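## 4. Sorting and Storing Chopsticks

Use this section for loose wooden chopsticks kept in a table bucket.

1. Spread the cloth and set the Plolico bucket on it, rim up.
2. Lay the chopsticks beside the bucket in one bundle.
3. Check each stick for splinters or cracks. Discard damaged ones.
4. Lower the sticks into the bucket one at a time, tips up.

**Note:** Leave 2 inches clear below the rim if the bucket will be carried.

**Caution:** Do not store damp chopsticks. Air-dry them for 60 minutes first.

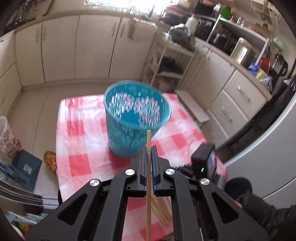 **Can the bucket go in the dishwasher?**
Wash it by hand with mild soap and dry the inside with a soft cloth.

5. Keep the filled bucket away from the stove.

For a replacement bucket, order part 2648.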